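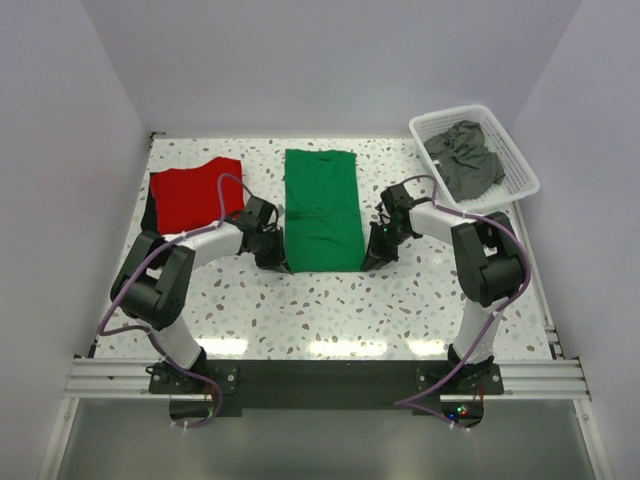 Tea towel

A tea towel, also called a dish towel in North America and a drying-up cloth in parts of Britain, is a flat piece of absorbent cloth used in the kitchen, mainly for drying crockery, glasses and cutlery after washing. It differs from a hand towel in having no looped pile, and from a dishcloth in being larger and kept for dry work. Most are rectangular and hemmed on all sides, and many have a loop of tape at one corner or in the middle of a short side so that they can be hung from a hook.

Name

The name comes from the use of fine linen cloths at the tea table, where they were used to dry the china and to wrap the pot or cover bread and cakes. In older household books "glass cloth" means a smooth linen towel kept for glassware, often woven with a coloured check or stripe and sometimes with the word GLASS along one edge. The two terms are now used loosely, and many shops sell the same article under both.

Materials

Linen is the traditional fibre. It takes up water quickly, dries fast and sheds very little lint, so it is still preferred for glasses. New linen is stiff and absorbs poorly until it has been washed several times. Cotton is cheaper and softer and makes up most of the towels sold today. A mixture of the two, known as linen union, usually has a cotton warp and a linen weft.

Common weaves include plain weave, twill, huckaback and waffle. Huckaback has small raised threads on a flat ground. Waffle cloth has a grid of shallow squares which hold water well, but it shrinks more than the others and can catch on the tines of forks. Terry cloth is sometimes sold for the same purpose, although it leaves fluff on glass.

Printed and souvenir towels

Screen printing on linen and cotton became widespread in the twentieth century and made the tea towel a common souvenir. Usual subjects are maps, recipes, wild flowers, birds, dialect words and views of seaside towns. Calendar towels, printed with the twelve months of a coming year, are often bought as presents in December and used for drying up once the year is over.

Schools and clubs also sell printed towels to raise money. The best-known kind carries small self-portraits drawn by all the children in a school, with their names underneath. The Peltlow school towel is one such example, with 341 portraits arranged by class and the teachers along the bottom row.

Collecting

Unused souvenir towels are collected in several countries. Collectors look for strong colour, a readable maker's mark and the original fold lines, and towels signed by their designer fetch higher prices. Caroline Mbwambo's handbook Cloth and Kitchen sorts printed towels into four groups: places, events, instruction and advertising. Romain Chevalier has argued that the last two overlap too much to be kept apart, as many recipe towels were given away by food firms.

Other uses

Tea towels are used to cover rising dough, to line a basket for bread, to wring water from grated potato or salted cabbage, and to stop a chopping board from slipping. A folded towel may serve as a pot holder if it is completely dry. In British school nativity plays they are worn on the head by children playing shepherds, held in place with a cord or a strip of elastic.

Washing and care

Damp towels left in a heap soon smell and can carry bacteria from raw food to clean dishes. Household guides advise changing them daily, and at once after contact with raw meat. White and colourfast towels may be washed at 60 degrees or above. Printed ones keep their colour longer at 30 degrees, but a cooler wash is less effective at removing grease. Fabric softener leaves a coating on the fibres and makes them less absorbent. Linen is easiest to iron while still slightly damp.

See also

Dishcloth
Huckaback
Linen
Tablecloth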